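Conico Fabric Care Notes
README, last updated October 12, 2020

Welcome, and thank you for stopping by! Conico is a plain text collection of notes on washing, drying, mending and storing everyday clothes. It started as one long file that I kept for my own laundry, grew when my neighbors in Toltton began sending me theirs, and by May it had gotten so tangled that I finally sat down and gave it columns. You are very welcome to use it, copy it, argue with it and send me corrections.

What is in it

There are 270 entries at the moment. Each entry covers one kind of garment in one kind of fabric, so a cotton dress shirt and a linen dress shirt are two entries, and a cotton dress shirt with a stiffened collar is a third. I know that sounds fussy, but collars really do change how you dry a thing, and I got tired of writing "except the collar" all over the place.

The entries live in a single file, conico.csv, with one row for each. A second file, stains.csv, has 86 rows and covers spots and spills (coffee, grass, candle wax, ballpoint ink and so on - beets got a row of their own after a rather sad Sunday lunch). The folder called old holds earlier versions, which I keep mostly out of sentiment.

Columns in conico.csv

id: a short code that never changes, even if the entry is rewritten
garment: the everyday name, in lower case
fabric: main fiber first, then anything blended in
wash: cold, warm, hot, hand, or none
dry: line, flat, tumble low, tumble, or none
iron: no, low, medium, high, or steam only
mend: free text, usually a sentence or two on seams and hems
store: fold, hang, or roll
source: own, letter, or label
sure: a number from 1 to 5

The last column is the one people write to me about. A 5 means I have done this many times and would do it to my favorite shirt. A 1 means somebody told me and it sounded sensible. Please look at that column before you put anything you love into hot water! Most of the wool entries are 2s and 3s, and I would be very glad of help there.

A word about hems

The mend column leans heavily toward hems, partly from my own habits and partly from the letters I get. A hem takes more wear than the cloth next to it, and on light cottons it will often curl or twist long before anything tears. The notes ask you to pull the hem gently into line while the garment is still damp, press it from the wrong side, and only then decide whether it needs a needle. Quite often it doesn't.

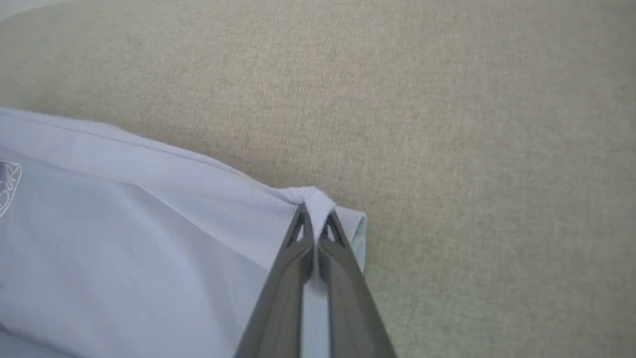
Folded edge on a light blue-gray garment; see the mend column for hems.

If you do need to sew, match the thread to the fiber as well as the color. Polyester thread on an old, soft cotton can outlast the cloth and cut right into it. For blind hems I give the stitch spacing in plain words ("a thumbnail apart") and I have resisted all requests to turn these into fractions of an inch, though I do see the point.

How to read the file

Any spreadsheet program will open it. The separator is a comma, text with commas in it is wrapped in double quotes, and the encoding is UTF-8. If you see odd marks where the degree signs should be, your program has guessed the encoding wrong, and you can usually fix that in the import window.

Empty cells mean I don't know. The word none means don't do it. I mixed these up in the early versions, so if you downloaded a copy before May, please get a fresh one.

What it is not good for

Leather, fur, wedding dresses, and anything with sequins. I have no experience with these and would hate to be the cause of an accident. The notes also assume fairly soft water, as we have here. If yours is hard, the soap amounts will seem stingy and you should trust your own eye.

Known problems

- Rayon and viscose are listed separately in some rows and together in others.
- Three entries for flannel pajamas disagree about the dryer. I have left them alone until I can wash some more pajamas.
- The store column says hang for a few heavy knits and should say fold.

Related projects

Moen is a sister list for curtains, table linens and bedding, laid out the same way so that the two can be joined on the fabric column. Cliltetti is a small script that prints any entry as a card to tape inside a closet door. It truncates the mend text at 1,000 characters, which only matters for the quilted coat.

Use and thanks

Share it freely, change what you like, and keep a line saying where it came from. Corrections can go in the issues page or in a letter, and I read both, although the letters get answered first.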